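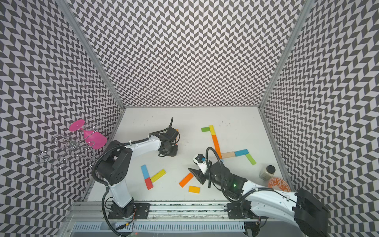 Week 7 is on pattern and plain surface in small rooms. Bring the sample cards from last week and your own notes on the Guler apartment, which we will use again. The main question is how much of a small room can carry a strong pattern before the people in it start to find it tiring. A zigzag in black and white is close to the strongest case, because the contrast is at its highest and the slanted lines never give the eye a level place to stop. With chevron on the left, back and right walls, the plain white tabletop is the quiet part. Keep that relation in mind when you do the exercise at the end.

1. Terms

Chevron and herringbone are often mixed up, in shops and in student work. In a true chevron the pieces are cut at an angle and meet point to point along a straight line. In herringbone the pieces are rectangles and the end of one butts against the side of the next, which gives a broken, stepped zigzag. Printed papers borrow from both, and sellers use either name. In your drawings, write down which one you mean and draw a small piece of it.

Repeat is the distance from one point in the pattern to the same point the next time it comes around. Measure it both across and down.

Scale means the size of the repeat compared with the wall. A 28-inch repeat on a wall seven feet wide will show three full times across. Students tend to pick from a small card held in the hand, and then the paper looks far larger or busier once it is up.

2. Contrast and plain areas

Patterns with low contrast read as texture from across a room. Patterns with high contrast keep their edges at almost any distance. The usual advice is one patterned wall, but that is a habit and you don't need to follow it. A room can have pattern on every wall if the floor, the ceiling and the main work surface stay plain. The hall in the Tolomitz house is done this way and most visitors remember the floor.

Plain surfaces have their own problem. Pale, matte finishes show marks, and in a room with busy walls people look at the plain part more than they would otherwise.

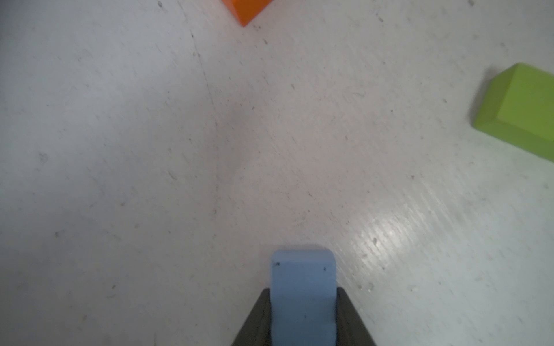 Fig. 2. Pale matte surface with dark specks, small scuffs and a thin, faint line.

When you specify a pale surface, ask what it will look like after a few years of use. Ask for a used sample as well as a new one. Very few suppliers will have one, so visit a place where the material is already installed. Shahzad Bangash took this group to the El Fassi tea room in April for that purpose, and his notes are in the course folder. The counter there was put in with a high polish, and the owner had it taken down to matte after customers complained of glare from the window.

3. Accent color

An accent is a small amount of strong color set against a larger, calmer field. Orange, red and yellow work at very small sizes. Blue and green usually need more area before they register. 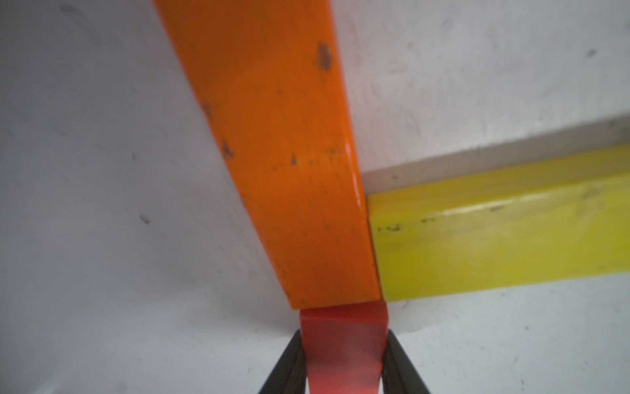
Gloss matters as much as hue. A glossy accent picks up a line of light along any rounded edge and looks brighter than the same paint in matte. It will also show chips sooner. For chair rails, handles and anything else that gets knocked, put the accent color where it can be touched up, and keep a labeled jar of the paint. In the Brudulura project the painted trim was mixed on site and no record was kept. The repairs are plainly a different orange.

4. Corners

Pattern has to turn at a corner or stop there. There are two common ways to handle it:

- Wrap the pattern around, cutting so that the zigzag continues. It takes time and wastes material, and an uneven corner will show.
- Stop the pattern on each side with a plain strip or post. It is easier to fit and hides small errors in the match.

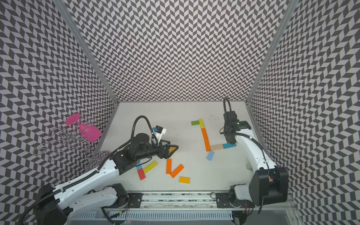 Fig. 4. Chevron walls with metal posts at the two back corners.

Allow extra material for the first method. On the Guler apartment we ordered 235 square feet and used nearly all of it, on walls that measured a good deal less.

5. Exercise

Draw one small room in plan and with all four walls unfolded. Choose one strong pattern and place it on at least two walls. Mark the plain areas, the accent and the treatment of each corner. Write around 2 pages explaining your choices, with the repeat given in inches. Hand in on paper by July 9, 2021.

Anežka Murín

Related handouts
Week 5: Reading a paint card
Week 6: Daylight and north rooms
Site notes: El Fassi tea room (S. Bangash)
Measuring a room with one helper
Week 8: Floors and thresholds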